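About Us

Hi, I'm Kamala, and I look after visitors at Jeteo. If you've emailed us to ask whether you can come and see the robots, I'm the one who wrote back (and if I took a while, sorry, the inbox gets silly before an open day).

We're a small company that teaches robots to do household and shop jobs. Wiping, tidying, folding, putting things back where they go. Mahfuz Chowdhury started it in a rented unit on the Wullura road with one secondhand arm and a table that wobbled. I came in the second January to answer phones for a month and I never left. There are 31 of us now, and the table still wobbles.

People expect a robotics company to be full of people typing, and there's plenty of that, but most of our day is spent doing chores by hand. We pick up a pair of hand-held grippers, one for each hand, and do the job the way we'd like a robot to do it. Open the drawer, take the cloth, wipe, put the cloth back. The grippers record what our hands get up to, and the robot learns from lots and lots of goes at the same job. Our first cloth-folding set took 1,053 recordings and I did a fair few of those myself, badly at first! My elbows stick out. Mahfuz says he can spot one of my recordings without checking the name on it.

Everything gets logged in Rostero, our own little scheduling program, which tells each person what job they're on and at which station. It was written over a long weekend and it looks like it, but we'd be lost without it.

The open day

Once a year we open the doors and let everybody have a try. The next one is July 18, 2026, and it's free. You don't need to know anything about robots. Last year we had a retired bus driver who was better at folding than any of our engineers, and a girl of nine who wanted to know if the robot minded being told what to do. I'm still thinking about that one.

You start with a short talk from Mahfuz (he'll say ten minutes, plan for twenty-five), then you go round the stations in small groups. There's a robot demonstration halfway through. Sometimes it goes beautifully and sometimes the arm picks up the sponge, thinks about it, and drops it on the floor. We show it either way, and people seem to like the drops best.

After that you get a pair of grippers and a go at a job yourself. They feel odd for the first minute, a bit like eating with somebody else's chopsticks, and then your hands sort of get it. We give you a simple pick-and-place to begin with, and if you're enjoying yourself you can move on to something fiddly like the lids. The Jayawardena room is the quiet one, for anyone who'd like a sit down and a cup of tea between stations. It's named after our first landlord, who let us pay late twice.

School groups are welcome on other days too, just write to me first so I can put you into Rostero before somebody else grabs the slot. Our newsletter goes out to 2,000 people these days, and open day places are announced there before they go anywhere else.
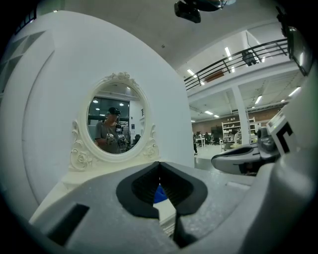 Can children use the grippers on the open day?

Anyone eight or over can have a go, as long as there's a grown-up at the same station. Younger ones can watch the robot demonstration and help choose what it picks up next.

Parking is on the street side, and the bus stops right across from us. Wear sleeves you can push up. If you've got long hair, bring something to tie it back with, and if you forget I keep a bag of hair ties at the front desk. Come and say hello!

Comments

Derry P.
Went last year with my dad. He talked about the sponge the whole way home. Are you doing the lids station again?

Kamala Unnithan
We are! Two tables of it this time, the line got long.

moth_and_lamp
My son is seven and three quarters. Asking for him, he is standing next to me.

Kamala Unnithan
Tell him he can be in charge of picking for the demo, and we'll see him at the grippers next year.

Annette
Is there a step at the front door? My mother uses a walker.

Kamala Unnithan
One small step at the front, Annette, but the side door is flat. Ring the bell there and I'll come and let you both in.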